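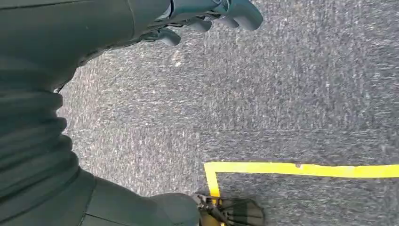 Blue steel, grey carpet and the joy of a proper parts shelf

I have a confession to make about storage. For years I kept car bits the way my gran kept string, which is to say everywhere, and I was quite happy with it until the Sunday I went looking for one wheel cover and found three odd gloves, a kettle lead and half a door seal instead. (The wheel cover was behind the freezer. Don't ask.)

So when I heard that the parts store at Wornudlow had been moved out of its old brick shed and into a carpeted unit in Flavthorpe, I was on the train before I'd finished my toast. Carpet! Under car parts! I'd have bet you 50 quid it would be a disaster, and I'd have lost. It's that speckled salt-and-pepper sort you get in offices, dark grey and mid grey with whitish flecks, and it's so kind on the knees that I've started pricing it up for my own garage.

The shelving is what I'd gone to see, though. Bright blue, slotted steel uprights, diagonal bracing, and a raised lip along the front of the shelf so that anything round thinks twice before rolling off.

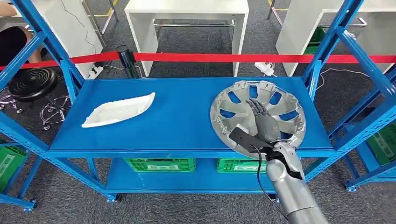
I do love a lip on a shelf. Wheel covers are awful things to store, all slippery faces and fiddly little clips round the edge, and if you stack them in a tower the clips at the bottom always suffer. Lay them flat, one deep, with a bit of space next to them for whatever awkward moulding has turned up that week, and you can see what you've got without shifting a thing.

Smaller stuff wants crates, and I'm now firmly a mesh-sided crate person. You get a peek at what's inside, and a small white label does the rest. Keep them low down, too, where you can drag them out without a ladder or a swear word.

My own version is going up in May, if the Brurnuleck catalogue ever arrives. I've cleared a wall, found some 700 stray screws and promised the freezer it can have its corner back.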